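An afternoon at the Flarnolach open day

I'd been meaning to get out to the Flarnolach lab for ages, and when a friend forwarded me the flyer for the open day on 4 August 2018 I put my name down before I'd even looked at the map. Mistake! The place is way out past Wernberg, the bus drops you at a gas station, and the last mile is uphill along a road with no sidewalk. I got there sweaty and late and missed the welcome talk completely, so if there was a grand explanation of how it all fits together, I can't tell you what it was.

What I did get was coffee (decent), a sticker with my name spelled wrong, and a spot in the second tour group. Our guide was Anatole Bouvier, who runs the teaching side of things. Teaching robots, I mean, though by the end I felt like I'd been in class too.

The first stop was hand guiding, and this was the part I'd been curious about. You take hold of the arm near the wrist, squeeze a little handle, and the whole thing goes loose and floaty, like moving somebody's arm while they're half asleep. Then you walk it through the job. Ours was putting a peg into a hole in a block. The arm remembers where all its joints went, you press a button, and it plays the motion back. My first try played back every wobble, including the moment I bumped the table with my hip and said sorry to it. Bouvier told us everyone does the first one too fast, and then he had me do it again at half the speed, and that one looked almost respectable.

The thing I hadn't thought about is that your own body is in the way the whole time. You're leaning over the table with both hands on the arm, and if there's a camera looking at the work, it's mostly looking at your elbow. That's a real headache if you want the robot to learn from what the camera saw, so for a lot of their projects they've moved to remote control.

Remote control was in the next room, and it had a line. There are 2 stations. One has a small copy of the arm that you move with your hand while the big one follows along, and the other has a handheld controller and a screen. I went for the small arm first because it looked like a toy, and I loved it. You forget about joints after a minute and just reach for stuff. A kid ahead of me, maybe ten years old, stacked three blocks on her first go and then knocked them over on purpose, which got the biggest cheer of the afternoon.

The controller was harder. You squeeze the trigger to close the fingers, and moving your hand moves the gripper, fine, but depth is horrible on a flat screen. I kept closing on air just in front of the block. The trick (a nice woman from Wekov, standing behind me, finally took pity) is to watch the shadow, and to come down from straight above instead of sneaking in sideways. She was right. I got it on the next try and was unbearable about it for the rest of the tour.

They also run the same kind of practice in simulation, with a pretend arm on a pretend table and cubes to move, and you drive it with the same controller. I expected this to be the boring part and ended up staying longest. If you make a mess you hit reset and the cubes are back, with no crawling under a bench to find one. New people start there before they're let loose on the real arm, and the demonstrations get saved just like the others.

So how many times do you have to show it? This was everybody's question, and the answer was a shrug followed by a poster. For one cube task they'd recorded 546 demonstrations, then trained on just 128 of them to see how far that would get them. I didn't copy down the results, sorry, there was a lot of text and I was holding a cookie. What I do remember is Bouvier saying that a small pile of clean, steady demonstrations is worth more to him than a big sloppy one, and that he throws out any where the person stopped halfway to think.

There was a talk after that by someone from Van der Linden about grippers. It ran long and the room was hot. I did learn that soft pads forgive a lot of bad aim.

Practical stuff if you're thinking of going: it's free, there's a second open day planned for January, and you should bring water and eat first, because the snack table was wiped out by the time the third group came through. Sign up for the remote control slot the second you walk in. I took bus 49 home and spent the ride pinching my thumb and finger together at the seat in front of me.
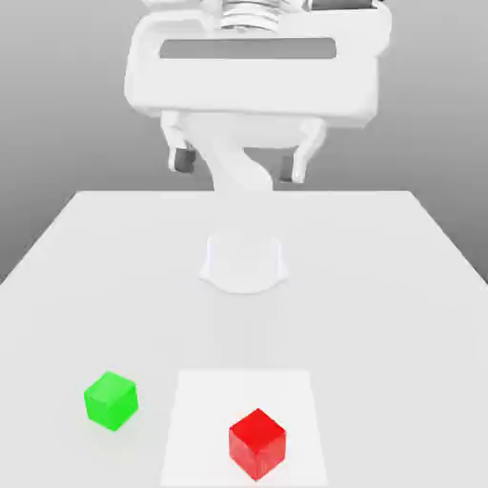 Is it better to teach a robot by moving the arm yourself or by remote control?

It depends on the job. Moving the arm by hand is quick to pick up and lets you feel when a part touches or jams, so it suits fitting one thing into another. Remote control takes more practice, but it keeps your body away from the work and gives the cameras a clear view, and that helps a lot when the robot has to learn from pictures as well as from motion.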